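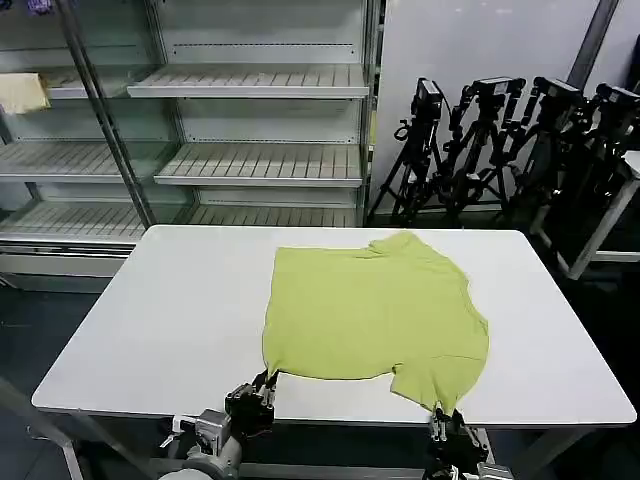 A yellow-green T-shirt on a white table at Husholm.

Folding afternoons return to Husholm

The clothes swap at Husholm is back for the fall, and this time there's a whole afternoon given over to folding! It starts Wednesday, 18th September, at 2 p.m. in the ground-floor room, with big white tabletops to spread things out on and plenty of T-shirts to practice with.

Georges Jaber, who ran the spring swap in Vuvbridge, will show his favorite way to fold a short-sleeved shirt: smooth it flat, tuck the sleeves in, then bring the hem up to the collar. "I love a drawer where you can see every shirt," he says. "My kids can even find their own now."

Last season 23 families took part, and the racks were wonderfully full. Bring up to four clean items to swap. Sessions run every other week until December, and coffee is on the house.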